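Opinion
What I want from the next robot open day

I drove out to Clinley in October to see a robot tidy a room. The company is called Skokus, it rents the ground floor of a former dental supply building, and twice a year it opens its doors to people who live nearby. I live in Benbridge, which counts as nearby if the bridge is open. The sign-up sheet had space for 32 people and 30 of us came.

I should say where I stand. I worked in hospital supply for most of my life, and I spent a good part of that time sitting through demonstrations. Beds, carts, pill cabinets, a floor washer that could find its own way to the elevator. I have seen good machines shown badly and poor machines shown very well. So when people tell me they have seen a demonstration and were amazed, or were let down, my first question is what they were shown and who picked it.

Most of the robots people my age have seen are in short films with music. The robot does a flip, or folds a shirt, or pours a drink. The film lasts a minute and then you go back to whatever you were doing. I think those films have done real harm to how the public talks about this work. Half of my neighbors believe a machine like that will be doing their dishes next year. The other half believe it's all a trick. Both groups got there from the same minute of film.

Skokus did something different, and I want to give the company credit for it before I complain. They put us in a hallway with a window and a screen, and they let us watch ordinary work. The room on the other side was small, with a white desk along one wall and a door at the back. The robot was called Mancuso, after the street where the company started. It stood on two legs and had two arms, and its job that morning was to handle small things at the desk.
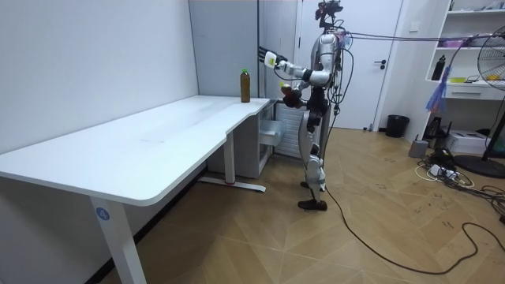

A bottle with a green cap, and the robot at work by the long white desk. 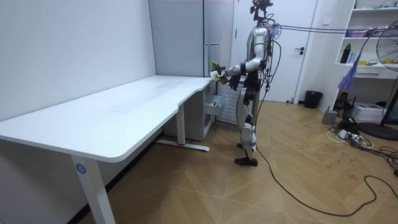 The sessions ran until noon. We were free to come and go, and there was coffee at the other end of the hall. By eleven the crowd at the window was down to the people who had found a good spot and did not want to lose it. I was one of them, and I was never bored, though I can see why others were. It is slow work. An arm goes out, it stops, it comes back. You start to notice how many small decisions there are in picking up a bottle, and how many of them you make yourself every day without noticing.

I also liked that the cables were left where anyone could see them. In the film version, the cables are gone and the floor has been swept for the occasion. At Clinley the floor had scuffs on it and the power strip was in plain view. I trust a workshop more when it looks like one. The same was true of the hospital suppliers. The ones with the spotless showroom were usually the ones whose carts came back with a bad wheel.

Now the complaint. At no point in the morning did anyone tell us the score.

By that I mean the plain figures. How many times was the robot asked to pick something up, and how many times did it manage it? How long did it take? How often did a person have to step in? I asked the young engineer who was looking after our group, and she was friendly and clearly knew her subject. She said the team had logged 400 attempts on that kind of task during the past month. I asked how many had gone well. She said it depended on what I meant by well, and then someone asked about batteries.

It does depend, and I accept that. If the bottle ends up two inches from where it should be, is that a success? If it takes three tries? Those are fair questions, and they are the very ones I would like to hear answered in front of a crowd. Pick a meaning, write it on the wall, and keep a tally next to it. A room full of adults can handle a number that is less than perfect. We all follow baseball.

The second thing I wanted to know was who was in charge of the arms. Some robots work from their own programs, and some are steered by a person in another room who moves and has the machine copy the movement. Some do a bit of both. All of these are honest ways to do the work, and I understand the steering is often how the machine gets its lessons. But a visitor looking through a window has no way of telling one from the other. I left without knowing which I had seen, and I suspect most of the 30 of us drove home assuming whatever we had assumed on the way in. One card taped to the glass would have fixed it.

I am told this would spoil the fun. I don't believe it. When I was still working, a firm came to sell us a cart that brought linens up from the basement. Their man stood in front of us and said that in 175 trips it had gotten stuck nine times, and he showed us where. Six were at the same doorway. We bought the cart and widened the doorway. It was the best sales talk I ever heard, and he spent most of it on what had gone wrong.

Towns like ours are going to be asked for things. Clinley has already been asked for a tax break on the building next door, and I expect Benbridge will get its turn. People will be asked to vote on it, and some of them will be asked to take jobs there. They should be able to go into that with more than a feeling about a machine they saw through a window – good or bad.

Skokus has another open day planned for the spring. I have put my name down. I would like to see the same room with the same desk, and a whiteboard in the hallway with two columns on it. I'll bring my own marker if they're short.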